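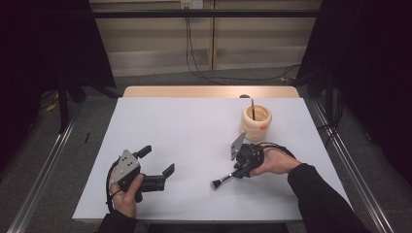 4.2 The open day at Vetholm

Figure 3. A hand-held gripper in each hand, with a small brush in the right one, above the table used for the demonstrations.

Everything in Section 4.1 was recorded by people who are paid to be patient. The open day gave us the other kind. Our lab at Vetholm let in members of the public over one afternoon in June, and 148 of them took a turn with the paired grippers shown in Figure 3. We had planned for 200 and printed that many instruction cards, which we now use for shopping lists.

The demonstration task was the brush task from Section 3: take the brush from the cup, sweep the marked area of the white table top, and put the brush back. Each visitor watched one of us do it, tried it once for practice, and then did it for the record. We had expected the sweeping to be hard and the putting back to be easy. Visitors swept well. They swept the marked area, the unmarked area and, in one case, the sleeve of the second author. Returning the brush to the cup was where the afternoon slowed down, and the line with it.

Of the 148 recorded attempts, 107 met the criteria in Table 2 and were kept. Most of the rest were dropped for a single cause: the visitor let go of one gripper to point at something, wave to a relative or ask where the coffee was. Our trained operators never do this, and so our software had no idea what to make of it. The tracker reported a left hand resting calmly on the table while its owner was several steps away, eating a cookie. We have since added a check for a gripper that stays still for too long (see Appendix B).

Two habits showed up in the kept attempts that are rare in the lab data. First, visitors used the idle hand. Operators park the left gripper, jaws open, and forget it. Visitors tried to steady the cup with it, sometimes before the right hand had come anywhere near. Second, visitors changed their minds halfway down. The brush would drop toward the cup, stop, back off and come in again at a different angle. Wanpen Meesuk, who labeled the recordings, first marked these as errors and then went back and marked them as corrections – a distinction that cost her a week and improved the policy more than anything else we did that month.

We do not want to oversell this. An open day is a poor experiment. People arrived in families, coached one another loudly and learned from whoever had gone before them, so the attempts are not independent by any reading of the word. Ages were not collected. The one feature we controlled was the task, and a boy from the Panyasiri school group improved on that by sweeping with both grippers on the same handle. His attempt was excluded under rule 4, with regret.

Even so, adding the 107 attempts to the 900 operator recordings raised the rate of successful returns on the held-out set, while sweeping stayed where it was. Section 5.1 gives the numbers by condition.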